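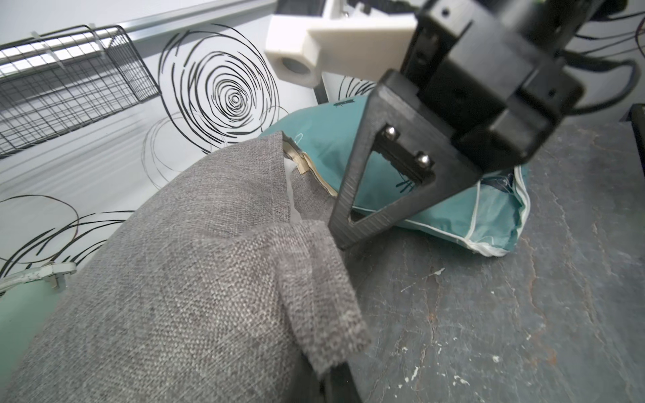 Left finger on the gray cushion cover, cell 2, wrist camera view. The two bolts I'm talking about are the round-headed ones over the cutout.

Subject: Re: [cell-upkeep] finger bolts, again

Wahyudi Harahap wrote:

> We changed the finger bolts on the Prorness cell on Wednesday and
> went to the schedule Geltano recommends, which is new bolts every
> 200 hours whether they look worn or not. Since then no dropped
> fabric at all on the cushion covers. I'd suggest everybody on the
> list do the same. It's cheap and it clearly fixes the slipping.
> We also put the bracket back on with thread locker while we had
> the wrist open.

Wahyudi, I'm glad it's running, but I don't buy "clearly."

You changed the bolts, opened the wrist, refitted the bracket and, if I read your earlier post right, redid the zero on the fingers when you closed it up. That's a lot of things on one day. Any of them could have cured the slipping. My money is on the zero. If the fingers think they're closed when they're still a hair apart, they'll hold a thick fold all day and lose a thin one, and you can put in all the new bolts you like.

Look at the shot at the top. The tip of that finger has a folded flap of the cover pinched and pulled up into a tab. Those bolts have been in since we built the cell. I put a wrench on them last month and neither one moved. Our log has 564 hours on them, so by the Geltano schedule I should be on my third set.

Where does 200 hours come from, anyway? I asked Geltano and got a PDF with a table in it and no test behind the table. They sell the bolts. Lubis runs the same fingers on heavier work and their sheet says inspect at 2,000, replace if damaged. Both of those can't be right, and I'd guess neither was measured on fabric.

What I do on ours, for what it's worth:

Power off and locked out before anybody's hand goes near the fingers. I know, but people skip it on "just a look."

Paint stripe across each bolt head and onto the finger. If the stripe still lines up, leave the bolt alone. Every time you take it out you wear the thread in the finger, and the finger costs a lot more than the bolt.

Wipe the tips. Lint packs in there and it's slick. I've seen more slipping from lint than from hardware.

Check the cables behind the housing through the full wrist turn, by hand, slowly. We have a loop on the right side that I'm not in love with. It hasn't snagged yet.

Redo the zero only if something was apart, and write it down when you do.

On the thread locker, which grade? If it's the permanent stuff you're going to hate yourself the next time that bracket has to come off. It's white plastic on ours and I wouldn't put any locker near it without checking that it doesn't attack the plastic. Some do.

If you want to convince me, put the old bolts back in, touch nothing else, and run some 200 covers. If it starts dropping them, I'll order the kit and say so on the list. Did you keep the old ones?

Also, does anyone still have the Plovum torque chart for the small fingers? My link is dead.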